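[picnic-list] Re: Baskets, again

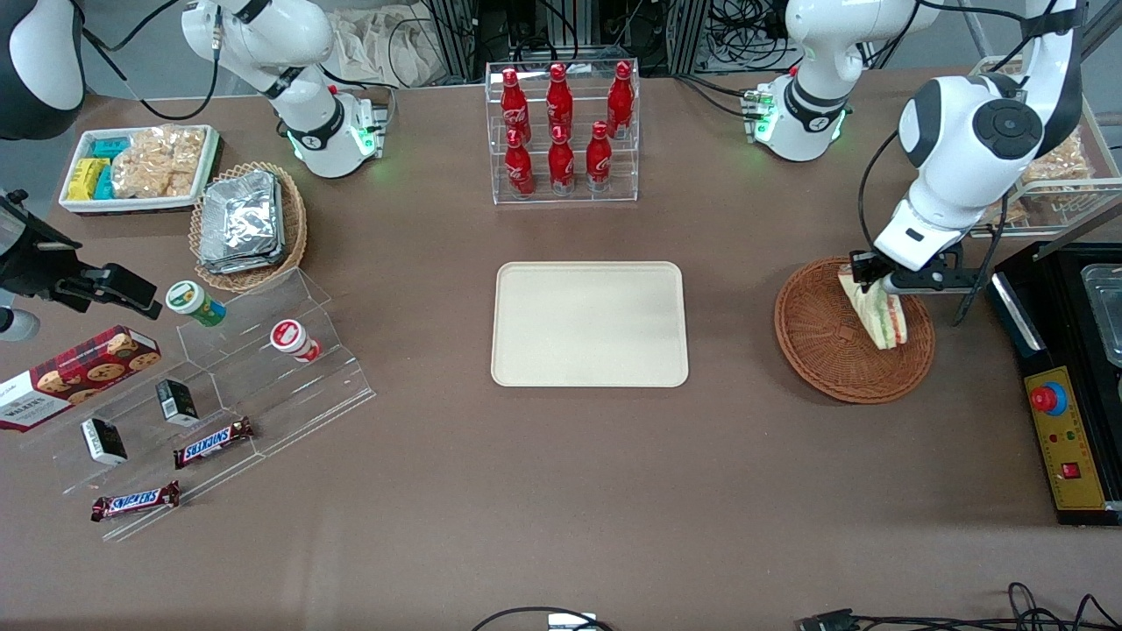 Photo: Leif Vigfúsdóttir / Pomare picnic list

From: Leif Vigfúsdóttir
To: picnic-list
Date: Jul 6, 2025
Subject: Re: Baskets, again

The person signing as "Hungry in Cidgate" wrote:

> I went back over the April thread and I still can't tell what we
> agreed. Do the sandwiches go on the tray or in a basket? Are we
> bringing the clear plastic stands or aren't we? And is it bottles
> or cans, because last time I packed a cooler for cans and felt
> like a fool. Could somebody who was there please just say how the
> table is supposed to go. I have 21 people coming to the Pelorton
> one and a folding table with one bad leg.

We agreed on nothing in April. We had a long discussion about napkins and then it rained. So take this as one person's opinion.

Sandwiches go in the round wicker basket. Triangles, with the lettuce and tomato showing. I know there is a faction that wants them on the cream tray with the rounded corners, and I used to belong to it. The tray has a rim you could lose a pea over. On a lawn that slopes the way Pelorton slopes, everything on it migrates south, and by two o'clock you have a tray of crusts and a very happy dog. A basket has sides. Line it with a clean dish towel and put the sandwiches in last, after everyone has stopped rearranging everything else. Keep the tray for cake, if anyone brings cake. Someone always says they will.

Bottles, please. I like the red Coca-Cola ones on the clear two-tier rack, three up and three down, at the back in the middle where people can reach over. It looks a bit like a team photo. Six on show won't serve 21 people, so leave the rest in your cooler, which you may now stop being sad about, and fill in the gaps as they go. Anyone who takes one from the bottom row and leaves the top row full can be spoken to.

Packaged snacks go in the shallow white tray. Little boxes on one side, bags of the crunchy golden things on the other, and please don't mix them. We mixed them at Erkitz and I spent 7 minutes watching a grown man dig for a yellow box like he was panning a river.

The foil packets stack in the oval basket next to the snacks. Write on the foil what is in it. Marker works fine. "Surprise" is not a filling.

As for the clear stepped stand, yes, bring it. I set it on the diagonal, which drew two complaints off-list, both from people who own a level. On the diagonal you can get at it from the front and from the end. The small snack cups go on the upper step. If you only have a couple of them, put them out anyway and act as though that was the plan.

About the folding table: put the drinks over the good legs. I have no further engineering advice. If you'd like to borrow my brown one, it's flat, it's heavy, and you will have to come and get it, because I'm not carrying it down those stairs again for anybody. Bring a blanket for the back of the car.

Still open, if anyone wants to argue about it: whether pickles get their own jar or travel inside the sandwich. I say jar. Reply to the list, not to me.

Leif

--
To leave this list, send a blank message with "unsubscribe" in the subject line. Sending it to everybody will not work, though people keep trying.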